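Notes on the Pose Pipeline, 2019-04-16

The purpose of this entry is to record changes made to the tracking and replay software used in the Fisthorpe project. Readers who have followed the project since November will recall that the first release of Zodano, our recording and replay tool, treated each hand as an independent stream. That decision made the code simple to test. It also made two-handed work difficult to reconstruct, as the clocks of the two streams drifted apart over a long recording.

The present release places both streams on one clock. Poses are resampled at 20 samples per second before they reach the planner, and any gap longer than 15 samples is marked as missing. The earlier version filled such gaps by interpolation, a practice I no longer consider acceptable.
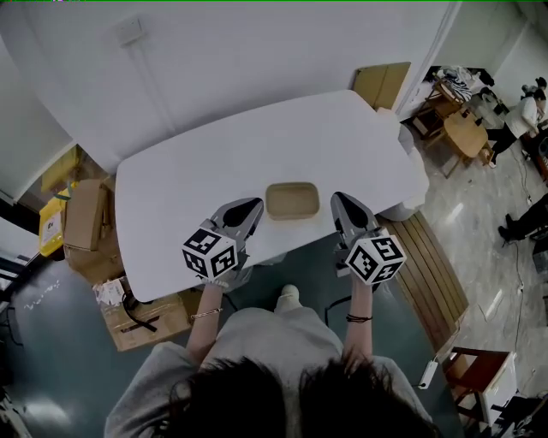

Pose estimation remains the part of the software that requires the most care. The solver, which we call Inis, now keeps a separate marker layout for each gripper and rejects any detection that mixes the two. With a marker cube mounted at the base of each gripper and a small tan tray resting just beyond the tips, the quantity of interest is the offset from cube to fingertip, and a small error in rotation at the cube becomes a visible error at the tray. Inis therefore reports its rotation uncertainty with every pose – the planner may refuse a segment on that ground alone.

The regression set has grown to 408 segments. All of them are replayed against the Quintero branch before any change is merged. Version 2 of the file format is required, and older recordings must be converted with the script in the tools directory.

One matter remains open. When a cube turns edge-on to the camera, the solver can still alternate between two solutions on successive samples. A penalty on sudden changes of orientation is under review and will be merged separately.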